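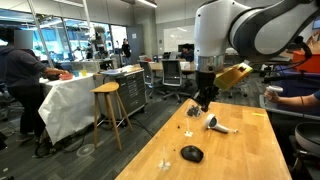 The Plesden Raisin

The town of Plesden had one famous resident, and she had left in a hurry at nineteen. Her name was Bok-nam Yeom and she wrote a novel called Mustier, in which a small town very much like Plesden is slowly eaten by damp. It sold well everywhere but Plesden, where the library bought one copy and shelved it under Home Repair.

In May she wrote to say she was coming back for an afternoon.

Gerd Baumgart, who was mayor because he owned the folding chairs, read the letter out loud at the diner. Then he read it again more slowly, looking for the insult.

"She wants to see the old house," he said.

"The old house is a tire place," said Jamila Biswas.

"She wants to see it anyway."

"Does she need tires?"

Gerd turned the page over. It didn't say.

There was 900 dollars in the parade fund, and it had been there so long that people had stopped thinking of it as money. Gerd spent it on a banner. The banner said WELCOME HOME BOK-NAM in letters you could read from the highway, and under that, smaller, because Sunil Uddin at the print shop had been told to use his judgment, it said PAGE 244 IS A LIE.

Everyone knew page 244. That was the page where the mayor of the damp town, a man with a great many chairs, is found asleep in the bandstand with his shoes on the wrong feet.

"It was one time," Gerd said, looking up at the banner.

"I thought you'd be pleased," Sunil said.

"She never says it's me."

"No. The banner kind of does."

They tried folding the bottom edge under, but then it sagged in the middle and read like a ransom note. So they put it back the way it was and parked the bread truck in front.

She arrived at ten past two in a rented car, a short woman in a good coat. She shook hands with Gerd and admired the tire place at length. The owner, overcome, offered her a free rotation, and she took it. While the car was up on the lift she walked down to the bandstand by herself and stood there eating raisins out of a little box.

Then the bread truck left, because it had bread in it.

She read the banner. Gerd, who had been following at what he considered a respectful distance, looked for something to stand behind and found a sapling.

"You have it wrong," she called over. "It's 243. You've got the paperback."

"Oh," said Gerd.

"And I always thought he came off pretty well. He's the only one in the book who gets any sleep."

Gerd thought this over. He came out from behind the sapling and she held out the box of raisins, and he took one – he didn't like raisins – and put it in his shirt pocket.

It's in the town hall now, in a case. Sunil did the label, and Gerd checked it twice before it went up.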